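October, wiring bench, early afternoon

Picked up the trailer harness job again, and it's going so much better than last week! The vehicle is the old Semaan delivery van, and the trouble is still the rear lighting circuit. Left turn signal flashes fast, right one is fine, and the brake lights dim a bit when the running lights are on. My money was on a bad bulb socket. Wrong.

Started at the trailer plug and worked forward. Pin for ground read 4 ohms back to the battery negative, way too high for that run. Cleaned the pin, no change. Moved to the splice behind the rear bumper and there it was, one of those blue squeeze-on taps somebody had used on the ground wire. Green fuzz all through it. I cut it out, went back to bright copper (took more wire than I wanted) and put in a crimped butt splice with glue-lined heat shrink. Ground now reads 0.2 ohms with the leads zeroed. Lovely.

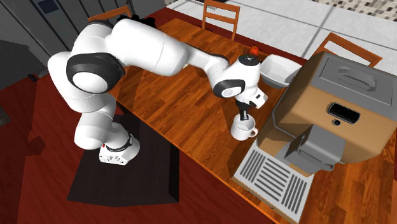 Brake lights came right up after that. The fast flash on the left was still there, so it's a second fault and not the same one showing up twice. Romain says check the flasher relay. I did, swapped it with the one from the Omholm truck, same thing. Put it back where it came from before Hilkka noticed.

Next I pulled the left tail lamp and back-probed the connector. Voltage at the signal wire with the lamp plugged in: 9.1. Unplugged: 12.4. So something upstream is dropping it under load. I love this test, it takes a minute and it tells you so much – should have done it first.

Followed the yellow wire up the frame rail. The loom is rubbed through where it passes over the spare tire bracket, and 5 inches of the yellow is down to a few strands. The brown next to it is scuffed but whole. Cut out the bad yellow, spliced in new 14 gauge, wrapped the brown, put the whole lot in fresh split loom and moved it to the inside of the rail with 2 padded clamps. Flash rate is normal now. Ran the signals for ten minutes with the trailer tester plugged in and nothing got warm to the touch.
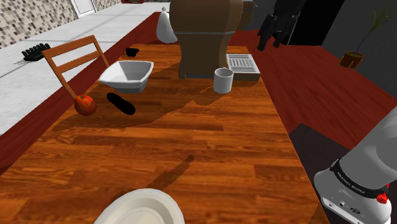 Table and chair in the simulated kitchen, arm at right.

Still to do:
Dielectric grease in the trailer plug, we're out. Precious is adding it to the Dratis order.
Redraw the rear section of the diagram. The one in the binder shows the ground on the wrong side of the frame. Munther has the pencil copy.
Check the same bracket on the other Semaan van. If the loom runs the same way it'll be rubbing too.
Ask Apolinar if he wants the old tap kept for the apprentices. It's a beauty, I've bagged it for now.

Meter battery is getting low, by the way. Changed it at 3:40 and repeated the ground reading, still 0.2.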